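3.2 Workcell and Assembly

The Marov platform was assembled over one winter in the Woseren shared workshop, a member-run space with a single mill and limited floor area. All fixtures were therefore built to be taken down by two people in under 20 minutes. The table and the two walls behind it were finished in white, and the joints between wall panels were left unfilled so that a damaged panel could be replaced separately. Early trials against the bare workshop wall had produced unstable segmentation whenever other members moved tools or stock.

The arms were mounted on a common column behind the near edge of the table. Wiring was the most time-consuming part of the build -- Panicker rerouted the right-side harness twice before the wrist could turn through its full range without strain. Total spending on parts, excluding the hands, came to roughly 800 dollars.

3.3 Object Placement Task

The task follows the protocol of Hayes and Panicker, with minor changes. A ball is held in the right hand and must be delivered to a plate on the opposite side of the table. The left hand remains open beside the plate and may be used to steady it. Figure 4 shows the arrangement with the ball in the grasp of the right hand.

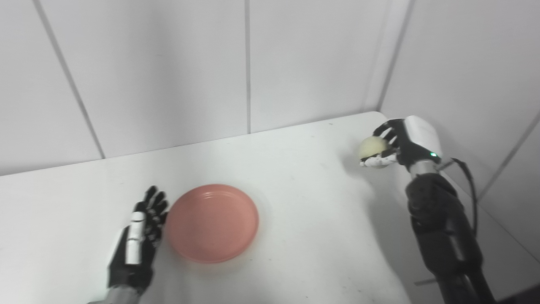
Figure 4. Workcell with plate, open left hand, and ball held in the right hand.

Plate position was varied between episodes within a region marked in software only; no marks were placed on the table. A total of 289 episodes were recorded by the two operators. Episodes in which the ball left the table were kept in the set and labeled as failures, while 5 episodes were removed owing to dropped joint readings. Control gains were held constant throughout -- retuning was permitted only between sessions, and each change was entered in the Marov build log.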